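# The Arm Is the Easy Line to Price

*Planning a purchase for tabletop manipulation work means pricing the counter, the spares and the hours as well as the robot.*

The first budget that Houda Mahrous wrote for the kitchen station at Arkmont had four lines: arm, gripper, cameras, computer. The version that was approved had 31. The hardware hardly changed between the two drafts. Most of the additions were items that the people who would run the station already knew they would need, and that had never been written down anywhere a buyer could see them.

Arkmont develops control software for arms that work in homes and small commercial kitchens. Its tasks are ordinary ones: move a bowl, put food on a plate, take a spoon out of a pot. The company had rented time on other people's equipment for most of its early work. By April of last year the rental bills were large enough that owning a station looked cheaper, and Mahrous, who manages operations, was asked to prepare a purchase.

Her experience is a fair guide for other small teams in the same position. The prices will differ. The structure of the budget probably will not.

## Start with the surface

Arm vendors quote reach and payload. Both numbers matter, and both are easy to read wrongly when the arm is going to work over a kitchen counter. Reach is normally given from the center of the base to the wrist or flange with the arm stretched out. A gripper adds to that distance, but an arm at full stretch has little freedom left to turn its wrist, and most kitchen tasks need the wrist to point down or at a slant. Essam Soliman, the engineer who wrote Arkmont's requirements, treats the outer fifth of the quoted reach as unavailable for planning purposes.

Payload has the same problem. The gripper, its mounting plate, any wrist camera and the cable bundle all come off the rated figure before the arm has lifted anything. For light props the remainder is rarely a concern. For a full pot it can be the number that decides the purchase.

Soliman's method was to lay out the counter first and select the arm second. He placed the base position with tape, put the largest items where a cook would leave them, and measured from the tape to the far side of each one. Two arms on the shortlist were dropped at this point. A third stayed on the list only after the base was moved back from the counter edge.

"If we had bought from the data sheet, we would have bought the short one," Soliman says. "It was the cheapest and it met the stated requirement, and the stated requirement was wrong."

He also recommends settling early whether the counter will be real stone or a substitute. Polished surfaces reflect overhead light into the cameras and produce false readings on some depth sensors. A matte substitute is easier to work with and less like the kitchens that customers own. Arkmont chose the harder surface and added two diffused light panels to the budget to deal with the glare.

## Props are a consumable

The prop line is where first budgets tend to be weakest. It looks trivial next to an arm, so it is either left out or covered by a petty cash allowance. At Arkmont it is now a recurring line of $300 per quarter, reviewed with the rest of the equipment.

The set covers a range of stiffness and surface. Plush fruit compresses in the gripper and tolerates a bad grasp. Bamboo boards are rigid and thin, and the fingers have to get under an edge. A ceramic bowl is light but slips, and breaks if dropped. A wooden spoon left in a pot has to be lifted along a path that clears the rim. Clear plastic containers give depth cameras trouble because part of the signal passes through the wall.

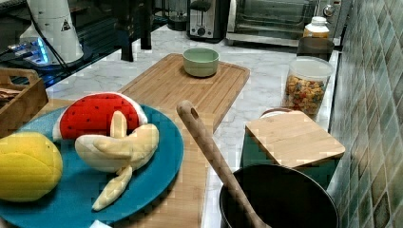 Duplicates should be bought at the same time as the originals. Retail kitchen goods change shape and color without notice, and a replacement bought a year later may not match the object that earlier test results refer to. Arkmont keeps three of every prop: one in use, one sealed on a shelf, and one to lend to outside partners who need to reproduce a result. Soft goods are replaced on a schedule. Seams open and stuffing shifts, and both change the way an item sits between the fingers.

The same reasoning applies to the appliances in the background. A toaster that is only there to make the station look like a kitchen still occupies space the elbow may need, and it needs a fixed place. Jeferson Pimentel, who runs the station day to day, marks appliance positions on the counter drawing and treats a change to them as a change to the station.

## Wear parts and the lead time problem

Gripper fingertips were the item that came closest to stopping work. Arkmont's grippers come from Velport and use molded pads that push onto a metal finger. The pads are inexpensive. They are also made in batches, and the batch in stock when Arkmont placed its order sold out before the first reorder.

Pimentel now logs pad changes against operating hours. The first gripper had run 2,602 hours at the end of its opening year, and the pad in use at that point was the ninth pair. That gave him a replacement rate, and the replacement rate gave Mahrous a quantity to hold on the shelf. She sets the quantity by the supplier's longest quoted lead time and doubles it.

Cables belong in the same category. The cable that runs along the arm to the wrist bends with every motion and should be treated as a wear part with a planned life. The cable from the controller to the base does not move and can be treated as fixed. Many quotes combine the two under a single description. Ask for them as separate lines, with separate part numbers, so that the moving cable can be reordered alone.

A short list of spares worth pricing with the original order:

- fingertip pads, two lead times' worth
- one complete wrist cable
- one wrist camera of the same model and firmware
- fuses for the controller, where the user can replace them
- mounting screws in the correct grade and length
- a second enabling switch or stop button, with its cable

The camera deserves a note. Camera models are withdrawn from sale sooner than arms are, and a substitute with a different lens can mean collecting data again. Arkmont's spare camera has not come out of its box. Mahrous considers it one of the better purchases on the list.

## Reading the service quote

Arkmont bought its arm through Kabbaj, a regional distributor, and received two service offers with the hardware. The basic plan covered remote support and parts at a discount. The full plan, at $3,465 a year, added a loan unit during repairs and one calibration visit. Mahrous took the full plan for the first year only.

Her calculation was simple. She took the weekly cost of the people who would be idle without the arm, multiplied it by the distributor's typical repair time, and compared that with the price difference between the plans. A single repair would cover the difference. After a second arm arrived the loan unit had less value, and the contract was moved down to the basic plan at renewal.

Trevor Hawthorne, a purchasing consultant who works mainly with small automation buyers, advises clients to ask four questions before signing any service plan. Who pays freight in each direction? Does the repair clock start when the fault is reported or when the unit reaches the bench? Is the loan unit the same model? Does opening the wrist cover to change a cable void the agreement? He has seen the last question cost a client more than the arm was worth in delay.

Hawthorne is also wary of bundles. A bundle discount is usually applied to the total, which makes it hard to tell what each part costs when one of them has to be replaced. He asks for the bundle price and the line prices on the same page.

## Stands, power and floor

Arkmont's second station was budgeted with a stand from Vakier that bolts to the floor. The stand itself was quoted correctly. The drilling, the landlord's approval and the levelling work were not on the quote at all, and came to $1,011. Essam Farouk, who handles facilities, now receives every equipment request before it goes out for pricing and returns it with a site sheet covering anchor points, outlets, circuit load, lighting and the path from the loading door.

Kitchen stations raise one more electrical matter. If the toaster oven or kettle will be powered during work, it should be on a different circuit from the controller. Heating appliances draw heavily when they switch on, and a tripped breaker in the middle of a motion stops the arm wherever it happens to be.

## The labor line

Resetting the counter is work, and someone has to be paid for it. After each run the objects go back to a start position or to a new one. Pimentel recorded reset time over the first month and found that it took up roughly a third of each shift. The original plan had assumed that the operator would do it between other duties.

Mahrous now enters reset labor as its own line, above maintenance and below operator time. She also carries a small amount for training a second person on each station, including recovery from a stop and the daily camera check. For the coming year she has requested a third station, with the counter drawing attached to the request and the arm model still left blank.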